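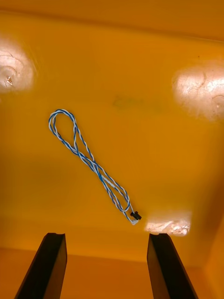
Automation Laboratory, Gripper and Controller Testing Section

The Balex comparison is a bench procedure used by the Automation Laboratory to rate gripper fingers, wrist cameras and arm controllers on the handling of small electronic parts. It was written for work with cables, wire harnesses and bare circuit boards, which are light, bend easily or have fragile components on their upper side. The procedure takes its name from the Balex finger set, the first to be rated under it. The current edition was adopted on 5/11/22.

Purpose

Published ratings for parallel grippers usually state an opening width and a closing force. These values help in choosing a gripper for boxes or machined blocks. They give little guidance when the part is a pair of thin wires ending in a plug, where the result depends on the shape of the fingertip and on how closely the tip can approach the floor of a bin. The Balex comparison records both, together with the path the arm takes into and out of the bin.

A twisted pair is the standard opening part. It may come to rest folded over itself, so that the fingers can close on one run of wire or on two. The rules treat either grip as valid, provided that the connector is not held between the fingertips. A grip on the connector is recorded under a separate heading and is left out of the main score.

Equipment

Each trial uses 2 arms of the same model, mounted on opposite sides of a table. The fingers under test are fitted to both. Three finger sets have been rated to date: the Balex, which has a narrow tip; the Velex, which has a wider and softer one; and the Evulus, which was built for trays and is rated mainly as a point of reference. All three fit the same mounting plate and can be changed without removing the camera bracket.

Motion commands are issued by the Lengyel controller. An earlier controller was used until June, and results obtained with it are held in a separate table. The two sets of results are not combined, as the earlier unit closed the fingers at a fixed speed and the Lengyel allows the speed to be set for each part.

Parts are presented in plastic bins and in a metal tray. Bins have smooth floors and raised walls, and the wall nearest the arm limits the angle at which the fingers can enter. The tray is shallower, but its rim reflects light and can mislead an edge-finding program. Boards are placed in either container with the component side up.

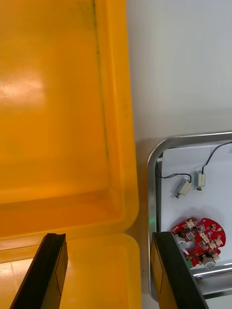 One reader of the first edition, writing under the name Tidewater, objected that boards and cables should never share a score. The letter argued that a finger set able to lift a cable cleanly may still press on the tall components of a board, and that an average of the two hides exactly the fault a buyer would wish to know. The section accepted the point, and the present edition reports boards, cables and harnesses in three columns. Tidewater's further request, that the tray be dropped from the procedure, was declined on the ground that many assembly lines use trays.

Scoring

A full rating consists of 40 picks for each part and each finger set. A pick is successful if the part is raised clear of the container wall and set down in the target container without being dropped. Contact with the wall is noted but does not count as a failure. A part that is dragged along the floor before being raised receives half credit.

In the first complete series, 936 picks were attempted and 794 were successful. The Balex fingers did best on cables. The Velex fingers did best on boards, where the softer tip allowed a lower closing force. Results for the Evulus set were uneven, and its harness figures are marked as provisional until the series has been repeated.

Camera placement
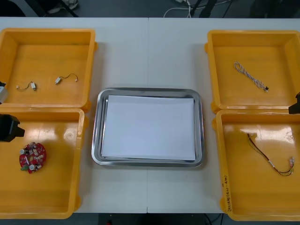 Views from the wrist and from a fixed point are rated separately. The wrist view gives the best detail in the last stage of an approach, but the fingers themselves cover part of it, and a shiny bin floor can return bright patches of light. The fixed view is used to choose which container to approach first and to confirm where a part has been set down. In the arrangement with four yellow bins, two on each side of a central steel tray, it takes in all five containers together. Small connectors are harder to make out at that distance, and the rules therefore require that the final grip point be taken from the wrist view.

Limitations

The procedure does not measure wear. Fingertips are inspected before a series and replaced if the gripping surface is damaged, so a rating describes fingers in good condition only. It also leaves out the insertion of connectors into sockets, for which a separate method is in preparation. Ratings obtained with different controllers should be compared with caution, even where the finger set is the same.

See also: Parallel gripper; Wire harness; Wrist camera; Bin picking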